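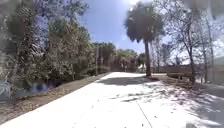 Should a delivery robot plan its whole route before it starts to move?

Only the large part of it, and the rest should be decided again every few meters by a planner which is allowed to disagree with the map.

I write this as a person who has spent 4 years on the planning software at Undano, and who believed the contrary for the first 2. My first planner was very proud of itself. It computed a beautiful line from the door of the depot to the door of the customer, and the controller had only one duty, to stay on this line. When something was on the line, the robot stopped and waited. My colleague Josiane Delaunay called it the polite train.

The trouble with a park path is shade. Our perception module in that time looked at brightness to find the border of the walkway, and a palm tree at the side can throw a dark band over the full width of the concrete. For the software this was a wall. On one Saturday in April we had 80 false stops in our logs, and almost all of them were shadows or leaves. Sylvain Caron proposed to lower the sensitivity. I was against it, and I am still against it. A system that sees less is calmer, yes, but it is calm also in front of a real branch.

What we did is less elegant. The perception now gives a degree of doubt for each piece of ground, and the planner reads this doubt as a cost. Doubtful ground is permitted, but at low speed. The robot slows down at the shadow, looks again from nearer, and usually the doubt becomes smaller. The code for this is 700 lines, and I would not call any of them clever.

I know the objection. Isauro Tapia, who wrote the older Clirkine planner, says that a robot which changes its mind all the time cannot be tested. He is right that it is harder. With a fixed line you can compare the run to the plan and put a number on the error. With ours, you must replay the sensor data and ask if each decision was reasonable with what was known at this moment. We had to build a replay tool for this, and it took longer than the planner itself.

I still prefer to pay this price. Many teams buy better sensors when their robot hesitates, and they leave untouched the software that turns each measurement into a hard yes or no. I would ask them to look there first, before they sign the order for the new lidar.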